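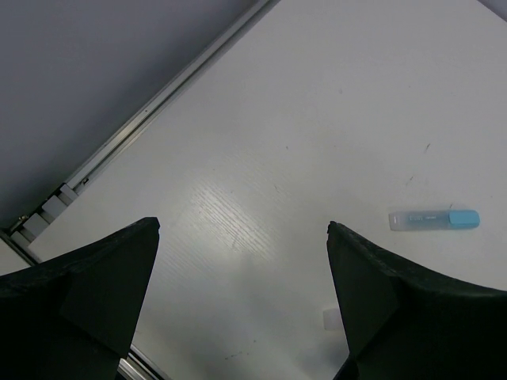

Derek Hebden meint, ein Kugellager bemerke man erst, wenn es laut wird. Bei einem Auto stimmt das meistens. Die Lager sitzen hinter den Rädern, und von außen sieht man nichts von ihnen.

Was ein Kugellager macht

Reibe deine Hände fest aneinander. Sie werden warm, und das Reiben strengt an. Diese Kraft, die bremst, heißt Reibung. Im Auto würde sie viel Energie kosten, und die Teile würden heiß und nutzten sich schnell ab.

Jetzt lege ein paar gleich große Murmeln auf den Tisch und ein Buch darauf. Schiebe das Buch an. Es bewegt sich ganz leicht, weil die Murmeln darunter rollen. Rollen geht viel leichter als Rutschen.

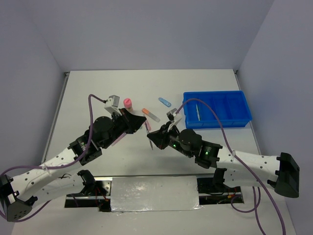

Ein Kugellager nutzt genau das aus. Es besteht aus einem kleinen und einem großen Ring, die ineinander liegen. Zwischen den Ringen laufen Kugeln aus Stahl in einer Rille, in unserem Beispiel sind es 18 Stück. Ein dünner Käfig hält sie auf Abstand, damit sie nicht aneinanderstoßen. Dazu kommt Fett, und an den Seiten hält eine Dichtung den Schmutz draußen.

Wie oft dreht sich das Rad?

Nehmen wir ein Rad mit einem Umfang von zwei Metern. Bei jeder Umdrehung kommt das Auto zwei Meter weiter. Auf einer Stadionrunde von 400 Metern dreht sich das Rad also 200 Mal. Bei einer Urlaubsfahrt im August kommen sehr viele Umdrehungen zusammen, und das Lager trägt dabei einen Teil des Autogewichts.

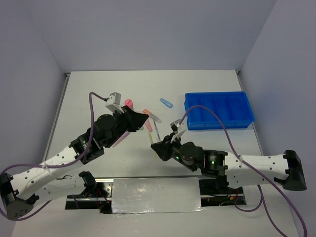 Lager gibt es an vielen Maschinen. Man braucht sie dort, wo sich ein Teil dreht und ein anderes Teil es festhält. Die beiden Roboterarme im Bild haben lange weiße Stücke und dazwischen schwarze Gelenke. Lange Stücke müssen vor allem steif sein, ein Gelenk dagegen soll sich leicht drehen und darf nicht wackeln. Beim Rad am Auto ist es genauso.
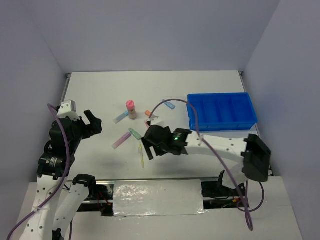 Kann man ein kaputtes Lager nicht einfach neu einfetten, lautete eine Frage per E-Mail. Leider hilft das fast nie. Wenn die Rille schon kleine Löcher hat, holpern die Kugeln darüber, und man hört beim Fahren ein Brummen. Dann baut die Werkstatt ein neues Lager ein. Das alte kommt zum Altmetall und wird eingeschmolzen.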